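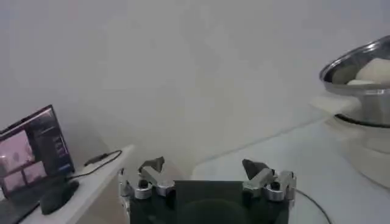

Open laptop and gripper, April

Progress report to the Desurier Fund
Target load evaluation, Kikudine Gun Club
Reporting period: through the end of April
Prepared by Adelino Louro, range operations

1. Status

Pattern testing is complete. Recoil and noise measurements are under way and will run into the next period. Spending is within the approved budget, with one line moved as described in section 5. No change to the final delivery date is requested.

The grant covers a comparison of light 12-gauge target loads for use in the club's beginner trap program. The loads under test are the Musness Light, the Musness Standard and the house load the club has sold over the counter for several seasons. The question for the club is which load should be stocked as the default for new shooters, given recoil, noise at the property line and pattern quality at normal trap distances.

2. Work completed

A total of 216 patterns were shot on paper from a fixed rest. All were shot at the same distance with the same gun and choke. Each sheet was marked with the load, lot number, air temperature and sheet number before shooting, and the 30-inch circle was drawn afterward around the densest part of the pattern.

Total shells used to date, including function testing and warm-up shots, is 1519. Function testing was done with club loaner guns, both gas-operated and break-action. The Musness Light failed to cycle one of the older gas guns often enough that we stopped using it in that gun. After the gas ports were cleaned the problem was reduced but still present. The other gas guns ran it without trouble.

Pattern sheets were counted by hand by Sombat Wannasri and entered the same day. A sample of sheets was recounted by a second person. Where the two counts disagreed by more than the limit set in the test plan, the sheet was counted a third time and the middle value was used.
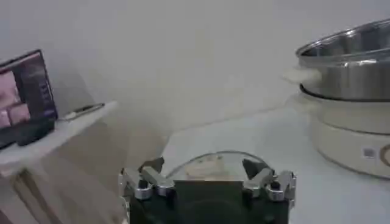

Glass lid on the table

3. Findings so far

The Musness Standard gives the most even patterns. Gaps large enough to miss a standard clay were rare, and the spread between the best and worst sheets was small. The Musness Light puts fewer pellets in the circle, as expected from its smaller payload, but its percentages are close to those of the Standard. The house load is acceptable on average and varies more from lot to lot. Two lots were tested and they did not behave alike. A further lot has been ordered from the same supplier before any conclusion is drawn.

Felt recoil has been scored only informally. Students in the April beginner class shot the Light and the Standard without being told which was which, and most preferred the Light. The scores are not being reported as results. The order of loads was not properly mixed in that class, and the scoring card has been revised.

4. Measurements in progress

The recoil sled from Chareonsuk arrived late and with the wrong shoulder adapter. The correct adapter has been fitted and the sled has been checked against a known weight. Readings repeat well when the gun is clamped at the wrist of the stock and less well when it is clamped farther back, so the forward clamp position will be used throughout.
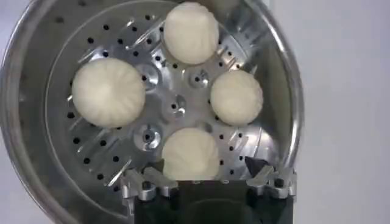

Noise readings will be taken at the firing line, at the parking lot and at the east property line. The club's last noise survey dates from 2008, before the second trap house was built, and it should not be used as a baseline for the present layout. New background readings will be made with the range closed. Wind above the limit in the test plan will cancel a session, and this accounts for the two sessions lost so far.

5. Budget

Paper and target frames cost less than planned. The balance was moved to ammunition to cover the extra lot of the house load. The sled was billed at the quoted price, and the supplier replaced the adapter at no charge. Receipts are held in the club office and copies will go out with the final report.

6. Issues and risks

Lot variation in the house load is the main open issue. If the new lot differs again, the comparison will be reported by lot and no overall average will be given.

Cycling failures with the Light in older gas guns may limit its use as a default. The club has three loaner guns of that age. Replacing the recoil springs is one option and a quote has been requested.

Shell supply is adequate for the remaining work. The unopened cases are kept in the locked store and logged out by the case.

7. Next period

Complete recoil readings for all loads.
Take background and live noise readings at all positions.
Repeat the blind scoring with the revised card and a mixed load order.
Pattern the additional lot of the house load.
Send draft tables to the fund for comment before the final report is written.

Questions on the pattern data should go to Sombat Wannasri. Questions on schedule or spending should go to Adelino Louro.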